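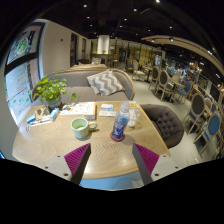 Lowther Lounge Corner: Monthly Safety Walk-Round
November, checked before opening, 7:30 a.m.
Filled in by Senyo Abubakari
Copy to Ionuț Surdu (please read the comments this time, Ionuț, there's stuff in there for you!)

How I mark things: OK means leave it alone. WATCH means it's fine today but look again next month. FIX means it needs doing, and I've put a name next to it.

I did the counter and the restrooms on the other sheet, so this one only covers the sofa corner: the big table, the seats, what sits on the table, and the floor and walls right there. It took me 20 minutes, and a good part of that was me on my hands and knees with a flashlight.

1. THE TABLE

Table steady, no rocking: FIX (Senyo)
Comment: It has a tiny rock if you lean on the corner nearest the armchair. You wouldn't notice it eating a muffin, but you'd notice it with a full cup of tea. I'll tighten the legs this week, and if that doesn't do it I'll put one of those felt pads under. Please don't fold up a napkin and shove it under there in the meantime, I've already pulled out 2.

Top smooth, no splinters or lifted spots: OK
Comment: Ran my palm over the whole thing, with the grain and against it. I love this table, that wavy grain is so pretty, but it does hide crumbs and it hides sticky spots even better. You really have to feel for them.

Edge, all the way round: OK
Comment: The light blue edge gets knocked by bags and strollers so I always check it with my fingertips. No rough bits. Same underneath, where little kids like to hang on. No gum either, which made my morning.

Room left on top for people's drinks: WATCH
Comment: We're getting crowded again. Plant, boxes, reading stuff, papers, and then a customer comes along with a cup and a bottle and a glass and a phone. Anything you can take back behind the counter, take back. I'd like people to be able to put a plate down without having to push something else toward the edge.

2. SEATS

Curved sofa, frame joints tight: OK
Comment: I sat in every spot and did a bit of a bounce (glad the blinds were still down). No creaks, and the wood frame feels solid where people grab it to stand up.

Gray upholstery, no tears or loose threads: OK
Comment: Could use a vacuum down the back. I found a pen, a hair tie and a very old raisin.

Cushions kept on the seats and off the floor: OK
Comment: Chevron one was where it belongs. A cushion on the floor is a trip hazard, so if you see one down there just scoop it up, even if you're in the middle of something else.

Brown armchair, buttons all tight: WATCH
Comment: One of the buttons on the back turns more than I'd like. It's not coming off yet, but a loose button and a toddler is a bad mix. I'll give it another tug next month. Ionuț, do you still have that long upholstery needle?

Space between the armchair and the table: FIX (everybody)
Comment: The chair creeps in all day long, I swear. Closing crew, pull it back out when you sweep, enough that somebody with a tray can get by without turning sideways.

3. DRINKS AND CUPS

Mugs free of chips and cracks: OK
Comment: I went through the mint-green ones with a fingertip around the rim and a little wiggle on the handle. If you find a chip, it goes in the trash wrapped in newspaper, and you tell me. Don't set it aside for pencils! Last time the pencil mug ended up back on the drinks shelf.

Mugs clean inside: WATCH
Comment: Green tea stains are sneaky in a light green mug, because the color almost matches. Tip it toward the window and look at the bottom before you call it clean. Baking soda on a damp sponge does the job, then a proper rinse.

Glasses checked for cracks: OK
Comment: Held each one up to the light. Please keep glasses in from the edge, and pick them up first when you clear the table. The straws go straight in the trash so they don't roll onto the floor.

Coasters out and lying flat: OK
Comment: The round red ones are still my favorite, easy to spot and they don't slide. Wipe the bottoms too. A bit of syrup under there and the coaster comes up with the drink, then drops off halfway.

Bottled water, caps and seals: OK
Comment: On the unsold ones, check the ring under the cap before you hand one over, and give the bottle a light squeeze over the sink. If it weeps, it goes. Any bottle a customer has left behind gets emptied and recycled at the end of the day. We don't save them, even when they look full.

Heat test on the tea water: WATCH
Comment: The Zoltetel kettle read 90 Celsius at pour. Fine for green tea, but hot enough to hurt, so let it stand a few minutes before it goes out to anyone with kids at the table.
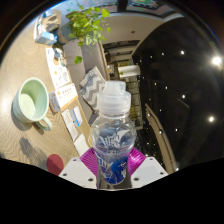 4. PLANT AND PAPER

Plant pot stable: OK
Comment: Gave it a nudge from each side and it stayed put. The leaves are getting nice and full over the rim, so water it slowly from the side or it runs off the leaves onto the wood. Half a cup is plenty.

Books and magazines stacked low: FIX (Ionuț)
Comment: People leave them lying open on top of each other and the whole pile slides when you touch it. Close them, square them up, keep them toward the sofa side. Anything with staples coming loose, pull it.

Loose papers and cards: WATCH
Comment: A card on the floor is like a banana peel on this smooth surface. Pick up any strays when you wipe down. Illustrated sheets can stay out, people enjoy looking at them, but lay them flat and in from the edge.

Small boxes and packages: FIX (Senyo)
Comment: I want a lid on anything small enough for a child to swallow. I've ordered a Stotell bin for behind the counter, it should fit on the lower shelf next to the tea tins.

5. FLOOR, CORDS AND LIGHTS

Floor dry, nothing to trip on: OK
Comment: Dry when I checked. Wet floor sign was hiding behind the mop again, so I've moved it to the hook by the back door.

Outlet by the sofa: OK
Comment: Cover is on, no scorch marks, plug tester shows green. If customers charge a phone there, the cord has to run along the wall and never across the walkway.

Lamp over the corner: FIX (Ionuț)
Comment: Flickers for the first 10 seconds or so after you switch it on. Try a new Jorus bulb first, there's a spare in the drawer under the register. If it still flickers, leave it off and call the electrician.

Way out clear from every seat: OK
Comment: Walked it twice from the far end of the sofa. No bags, no strollers, door swings all the way.

STILL OPEN FROM LAST TIME

Felt pads for the armchair feet: not done, my fault, I bought the wrong size.
First aid box refill: done, except burn gel. It's on the next supply order.

Signed, Senyo Abubakari
Seen by: ____________ (Ionuț, that's you)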